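Cetstead Learning Fund
Progress report: Rinatora geometry worksheets
September 20, 2018
Prepared by Margareta Nistor for Emilian Tănase

The first 50 worksheets are finished and posted. They cover similar triangles, the Pythagorean theorem, circle angles, and the area of sectors. Each one prints on a single page with the answers on a second page, as agreed.

Downloads reached 858 by the end of the reporting period. The similar triangles set was used the most. The sector set was used the least, and two teachers wrote that the jump from degrees to radians came too early. We moved radians to the last 5 problems of each sheet and put the formula at the top.

Errors: 10 answer keys had rounding mistakes, mostly where pi was entered as 3.14 on one line and with the calculator key on the next. All keys now use the calculator key and round once, at the end. Corrected files have replaced the old ones. 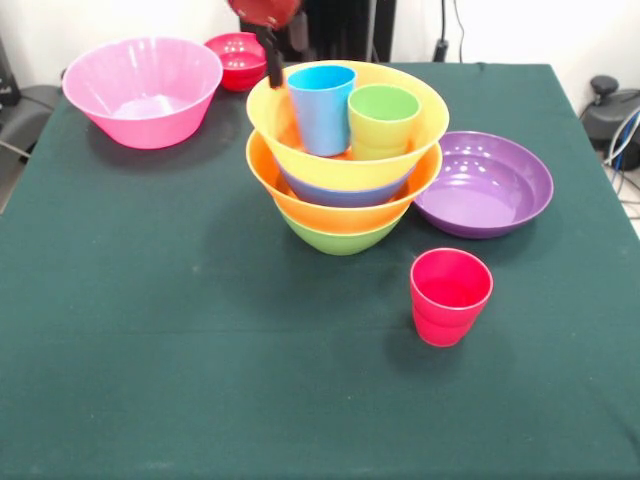

The volume unit is behind schedule. Cylinders and cones are drafted, but spheres are not started. Nedelcu has the drafts for checking and will return them in two weeks. Printing through Avinex came in under budget, and we ask to move the balance to the volume unit.

Next period: finish spheres, post the volume set, and start on coordinate proofs.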